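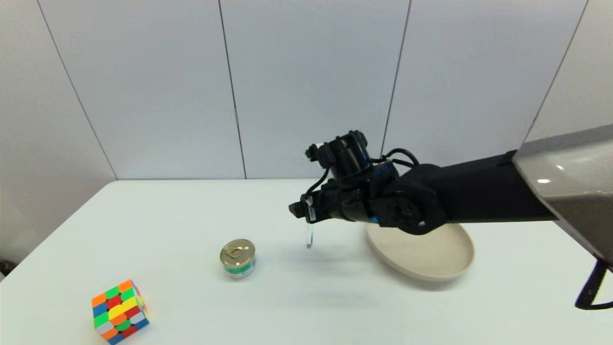 Why does a skill get harder to improve the longer you practice it?

The early gains come from fixing large mistakes. Once those are gone, what is left is small, and each fix saves less time than the one before it.

Week 3: Practice and Forgetting

Read the Gruber chapter before class. We will use her terms. "Massed" practice means one long sitting. "Spaced" practice means the same total time split up with breaks between. Most people rate massed practice as more useful while they are doing it, so do not rely on how a session felt. Learning to solve a scrambled puzzle cube is the case we will keep coming back to. 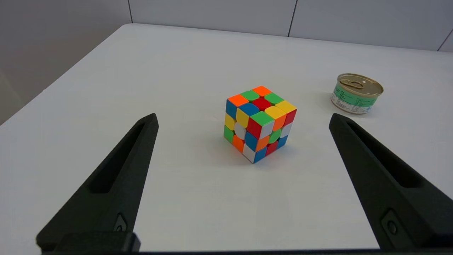

Keeping a practice log

Pick one skill and practice it for up to seven sessions. Write down the start time, the stop time and one error you noticed. Skip the log on days you don't practice. Typing, juggling and card sorting are all fine. Please don't choose anything you already do at work.

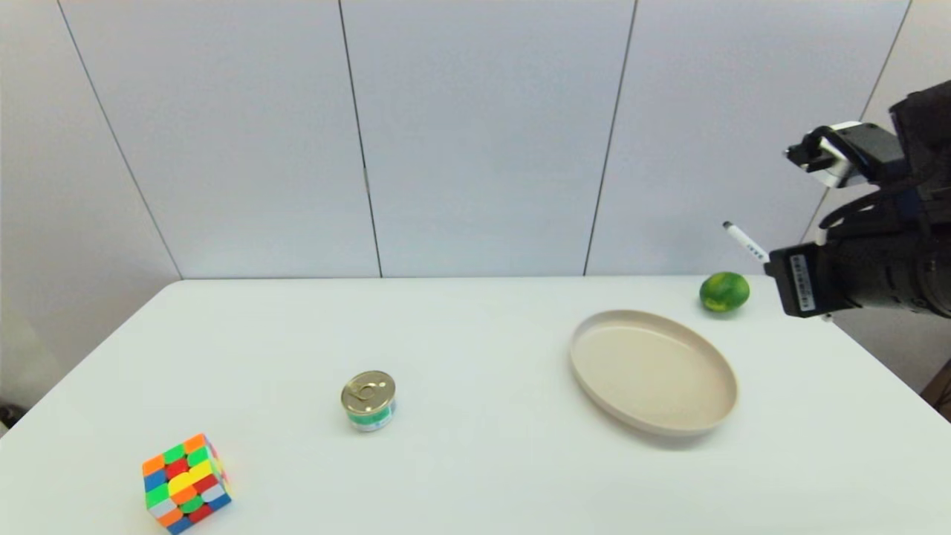 Does a break count as forgetting time?

It counts if you don't use the skill during the break. Sleep is included, so note it if a night falls between two sessions.

Plot session number across and time taken up the side. Don't join the points across a gap of more than a day. Label both axes. 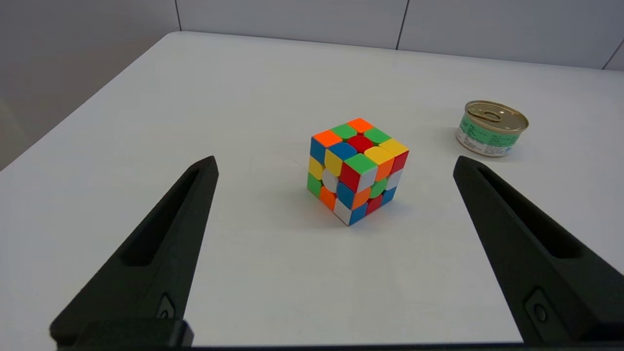

Radwa Abdel Rahman
Lecturer, Learning and Memory

Logs are due at the last October meeting, on paper. Jonas Camenzind has spare graph paper in the lab office until 4:00. For next time, bring one question about transfer between skills.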